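Ticket 103: pulse-dial handset gets dial tone, outgoing calls fail
Product: Flendow analog adapter, 2-port
Status: Open
Priority: 4

Summary
Incoming calls ring and connect with normal audio in both directions. Outgoing calls fail on the first digit. Dial tone does not break when the dial is turned. After a timeout the adapter plays reorder tone.

Environment
Adapter on port 1, default profile. Service provider is Brurkance. Router is a Morin unit, voice traffic prioritized. No splitter on the line. A touch-tone desk phone on the same port dials out without errors.

Steps taken
1. Power cycled adapter. No change.
2. Swapped line cord. No change.
3. Moved handset to port 2. Same result.
4. Set "Pulse detect" to On in the port menu, saved, rebooted. The setting reads On after reboot, but the log shows no digit events.
5. Raised the inter-digit timer from the default to 1,000 ms. No change.
6. Factory reset, profile reloaded from Brurkance. Pulse detect went back to Off and had to be set again.

Log extract, port 1
offhook
dialtone start
dialtone timeout
reorder start
onhook

There is no flash or pulse entry between offhook and timeout. The same firmware logged pulses correctly in October, before the provider profile was updated.

Phone location, top of bookcase:

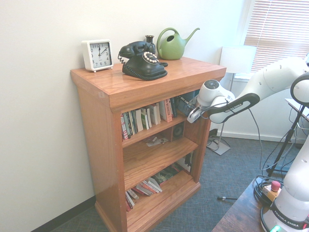
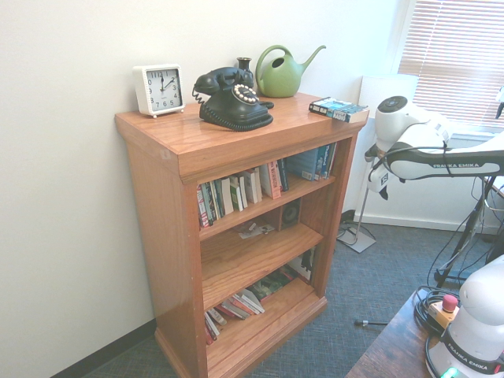

Colleen Ross replied:
The missing pulse entries point to the hook-flash window. The newer Brurkance profile sets the flash minimum low enough that each dial break gets read as line noise and dropped before pulse detect sees it. Turn off hook flash on that port completely, then reboot and test with a single digit. If dial tone breaks, the dial is fine and you can leave the setting alone. Note that call waiting will stop working on the port. If it doesn't break, put a Stevix pulse-to-tone converter inline and see whether that registers anything.

Update
Hook flash disabled on port 1. Log now shows pulse events. Digits 1 through 4 decode correctly, 9 and 0 decode intermittently. Break ratio still to be checked. Inter-digit timer returned to default. Leaving open.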